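GRIPPER TRIAL CHECKLIST, SIMULATED BENCH
Prirkel fingers against Valska fingers, same arm
Checked by: Mwende Ndung'u. Comments by: Carys Parri, who was not asked.

1. Arm mount sits square on the green block. OK.
Comment: It was square last time too, and we still lost an afternoon to a bad offset file.

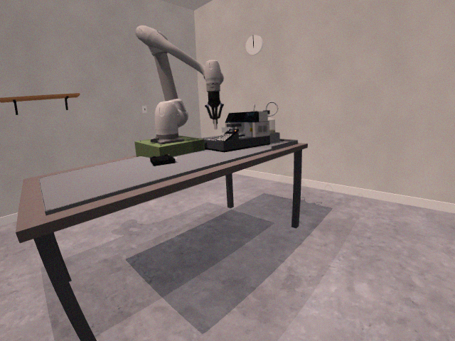 Issue 2, April 26, 2025

2. Pale cylinder held upright just left of the machine. OK.
Comment: Upright is the minimum. Please stop writing "excellent" in this box.

3. Speed limit set to 42 percent for both grippers. OK.
Comment: Valska was run at full speed on the first try. Subira says the controller did it. The controller has no comment.

4. Clearance between open fingers and the machine's cover. RECHECK.

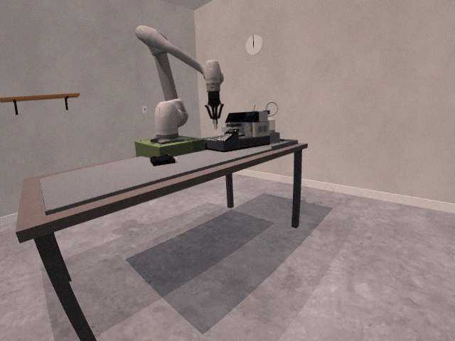 Chepkoech wants a wider approach path, and I agree, having read the collision log. It has 200 lines. Simulated dents are free, but the habit carries over.

5. Wrist camera view: fingertips and keypad both visible. OK.

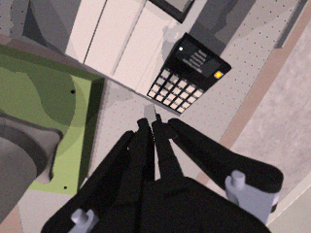

6. Emergency stop tested from the operator screen. NOT DONE.
Comment: Again. Do this one first next time.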